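Visitors' Day at Brasbridge began at ten, or would have, if the man with the key to the coffee had come in.

I had been sent by Serkis, who make hinges, to find out whether we should be afraid. The woman from Lambrakis had the same errand and better shoes. We were given stickers and told the arm could be trusted with an egg.

"Whose egg?" she asked.

The guide said there would be time for questions.

He talked for 40 minutes about grip. I wrote down "grip."

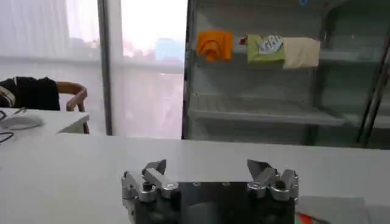
"And it never gets tired," the guide said, sitting down.

The woman from Lambrakis asked what it cost. He named a figure, and she peeled off her sticker and folded it in half. I put mine on the hinge report and asked again about the coffee.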